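Gadar Home Support
Ticket: Zellen detergent leaves stiff spots on washed cottons
Status: Open, waiting on customer
Site: Prelville laundry room, ground floor
Product: Zellen liquid, unscented
Machine: Seol front loader, 1000 rpm spin

Monday, 8:15 am, opened by customer

I've switched to Zellen on your recommendation and my soft things now come out with stiff patches. Mostly the light colors. The bottle says "rinses clean in any water," which I didn't believe when I bought it and believe less now. I run the 60 minute cotton cycle. Please don't tell me to buy the matching softener.

Monday, 9:40 am, support

Thanks for the report. Stiff patches are usually detergent that didn't rinse out. How much are you using per load, and how full is the drum? Also, have you tried our softener? It works well with this product.

Monday, 10:05 am, customer

See my last sentence. I use the cap, filled to the line for a medium load. The drum is packed, I'll admit that, but it was packed with the old brand too and I never had this. So I'm not sold on the drum being the problem.

Monday, 11:30 am, support

Understood. The Zellen cap has two lines and the upper one is for heavy soil. Please check which one you filled to. We'd also like you to run one load at half the usual amount, with the drum no more than two-thirds full and the extra rinse turned on.

Monday, 4:50 pm, customer

It was the upper line. The lines are clear plastic on clear plastic, so I'd call that your problem as much as mine.

Ran the load your way. Better, but I changed three things at once because you told me to, so we have no idea which one mattered. I also don't think "better" is the same as fixed. Two washcloths still had a hard corner.

Monday, 5:20 pm, support

Fair point on changing everything together. Let's separate them. Please keep notes on each step below and reply with the results.

Step 1. Go back to your usual load size. Lower cap line, no extra rinse. When it's dry, feel along the hems and seams first, where the cloth is doubled and soap tends to stay.

Step 2. Same load size, same lower line, extra rinse on. Skip the dryer sheet if you use one. It can hide a stiff patch for a day or so.

Step 3. Wash one light item with no detergent at all. If the water goes cloudy, there is old soap in the cloth and the new bottle may not be to blame.

Step 4. Check a soft, light-colored piece in daylight before you fold it. Open out the bunched parts and look in the creases for specks or residue. Lint brushes off. Dried detergent feels gritty and goes slick if you wet it. 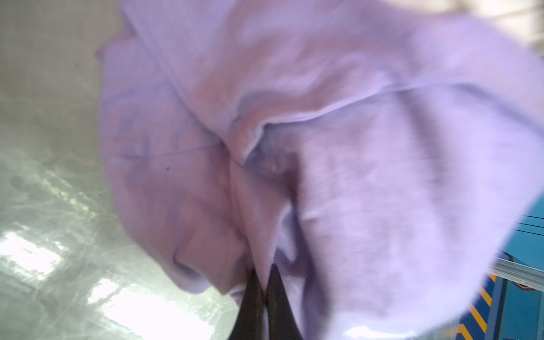

Step 5. Reply with the result of each step, including any that made no difference. We'll hold the ticket open until then.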